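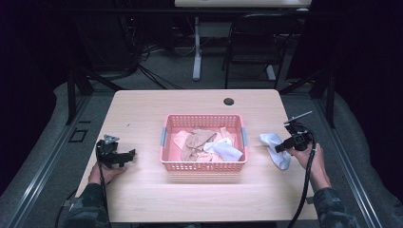
4.2 Household matter in the messages

The Maurya Circle has kept a logbook of what its members receive in meditation for 17 years. The Vustbridge house and the smaller Mullthorpe house each have their own, and both were made available to us on the condition that we read them seated and with our shoes off. Together they hold 3105 entries. Of these, 1767 were written at Vustbridge, where the evening sitting is longer and the pens are better.

Earlier studies of channeled writing have mostly gone to the grand material: the fall of continents, the councils of light, the coming change in the human heart. We expected to do the same. Our first coding sheet had nine categories, eight of which concerned the cosmos in one way or another and the last of which was labeled "other." By the end of the first month "other" had swallowed so much of the Mullthorpe log that we had to take it apart and start again.

What had gone into it was, for the most part, housework. Members who report contact with a teacher on a higher plane also report, often in the same sentence, that the teacher raised the matter of the gutters. One Vustbridge entry describes a column of violet fire descending through the roof and then gives four lines to the state of the roof. Another records a long silence, a sense of being known completely, and an instruction to defrost the freezer. The freezer comes up again in March, in a different hand, and by then the tone has hardened.

Clothing and washing form the largest group within this material. Socks are mentioned more than any other garment, and they tend to arrive early in a sitting, before the breathing has settled. The objects themselves are very plain, a white sock or a tan one in a pink plastic basket (Figure 3), and the writers seem to know it. Several apologize to the reader of the log. A few try to rescue the item by giving it a meaning, so that the sock without a partner stands for the soul before reunion. We found this reading in both houses and could not establish who thought of it first, although each house was happy to tell us.

It would be easy to treat these entries as failed meditation, and the Circle's own handbook does. The handbook calls them "lint" and advises the sitter to let them pass. Yet the sitters write them down, and they write them down with care. Entries with household matter run longer than those without it, and they are far more likely to be signed. A member who has been shown the seven gates will usually leave the page anonymous. A member who has been told to return a casserole dish puts a full name.

We see two possible accounts. The first is that the log does double work. In both houses it lies open in the hallway, next to the rota, and anyone wishing to point out that the stairs have not been swept can do so there with some hope of being read. A message from a teacher carries more weight than a note on the refrigerator. The Friday entries at Vustbridge support this view, as the house meeting is on Friday and the teachers become noticeably more practical in the hours before it.

The second account takes the writers closer to their word. In interviews, members did not separate the two kinds of content as sharply as we had. Asked which parts of an entry were "the message," most drew the line in a place we had not expected, and over half of those we asked declined to draw it at all. One told us that a presence able to keep the stars in order would hardly be put off by a laundry pile. Another said that she had ignored the advice on the gutters and would not be doing so again.

The two accounts do not exclude each other, and we have not tried to choose between them for every entry. We did test whether the pattern could be a product of our own coding. A second reader, trained on the Grivow letters and so used to material with no domestic content whatever, recoded a portion of the Mullthorpe log without seeing our labels. Agreement was high for clothing, dishes and repairs. It was poor for "light," which our second reader assigned to the higher planes throughout, including two entries that concern the bulb in the downstairs bathroom.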